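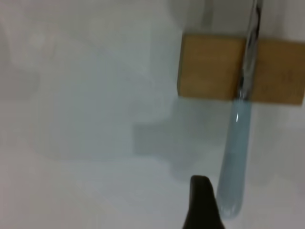
Accueil | Nouvelles | Archives | Contact

9 mai, par la rédaction de l'atelier Usel

Le bleu et le café

« Encore une ! » ai-je crié, et toute la salle a ri, parce que j'avais dit la même chose à la précédente, et à celle d'avant.

Je tenais les deux poignées de la Proretti comme on tient les mains d'un enfant qui apprend à danser. Quand je refermais les doigts, la pince refermait les siens. L'éprouvette était là, penchée contre son bloc de bois, avec son fond de liquide bleu pâle, laiteux comme un ciel d'avril, et il fallait descendre tout doucement le long du verre... J'adorais ça ! Chez Kofler, on m'avait promis un travail répétitif. Il l'était, et je rentrais chaque soir à Biltcombe en rejouant mes gestes dans le tram, les poignets en l'air.

Le compteur affichait 2035 démonstrations. L'objectif était de 3486. Je trouvais que c'était trop peu.

Ma collègue a repris les poignées pour la tâche suivante, celle de la cuillère. La grande ombre du bras s'est étirée sur la table blanche, jusqu'à la tasse grise. J'ai retenu mon souffle. Le café montait presque au bord, noir, et la cuillère attendait en travers de ses deux petits blocs, le manche pointé vers nous.

« Tu hésites, ai-je soufflé.
— Alors il apprendra à hésiter », a-t-elle répondu sans quitter la tasse des yeux.
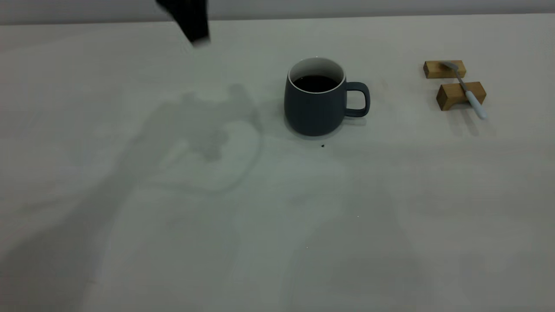
La nuit du premier essai

On a lâché les poignées à la fin du printemps, après plus de 100 heures de gestes. Le bras est parti seul. Au-dessus de la tasse, il a marqué un tout petit arrêt, et j'ai reconnu ma collègue !

« Encore une », a-t-elle dit.

Contact | © Atelier Usel | Haut de page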